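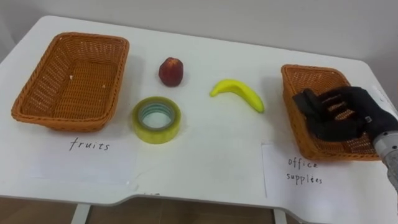

Two baskets, two labels

Sorting the drop table: fruit and office stuff in baskets

dzifa_gbeho wrote:
We have one white table against the wall and everything ends up on it. Apples, pens, whatever was in somebody's hand. In July I bought a pair of woven baskets from Kollo and wrote a sheet of paper for each, "fruits" and "office supplies". So far the fruit goes where it should. The other one is a problem, people treat it as a junk basket. Do I need a third one or better labels?

urdale6 wrote:
Better labels. "Office supplies" covers too much. At our place it came to mean batteries and takeout menus. Write "pens and tape" and see what happens.

abugri_home wrote:
I disagree. Paper on a tabletop slides around and gets thrown out. Clip a tag to the rim. I would also put the fruit in the kitchen and be done with it.

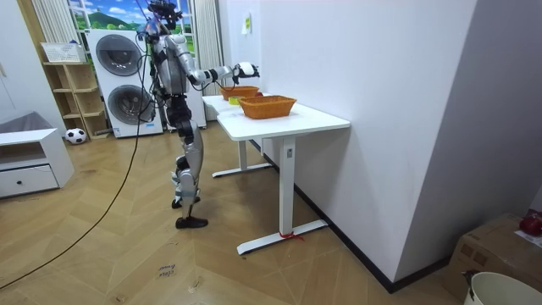

Dzifa Gbeho

The kitchen is down the hall and fruit left there gets forgotten, so it stays on this table. The laundry machines are in the same room, which means everyone walks past the baskets anyway. I like the tag idea. Would wire clips damage the weave?

zernora wrote:
Not if you use the coated ones. String works too. My question is about the fruit. I had bananas and apples together in a basket like that and the bananas went brown fast. I keep them apart now.

urdale6 wrote:
That matters if you leave them for a week. Ours are gone in two days.

dzifa_gbeho wrote:
Ours last longer than that, apples especially. I have had a banana and apples sharing
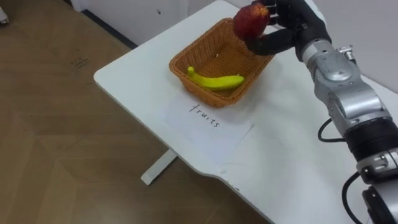 the one basket and did not think about it until now. I could line it with a dish towel, which should at least save the bottom from drips. I will try string tags first and leave the number of baskets alone.

abugri_home wrote:
Skip the towel. It holds crumbs. Shake the basket out over the sink when it's empty.

zernora wrote:
I'd keep the towel and wash it. You have the washer right there.

Related threads
Wicker or wire for a hallway table?
Getting marker off a white tabletop
Where do you keep the spare tape?

We use cookies to keep you logged in. Accept | Settings
Contact | Copyright Urdale Home Boards | Back to top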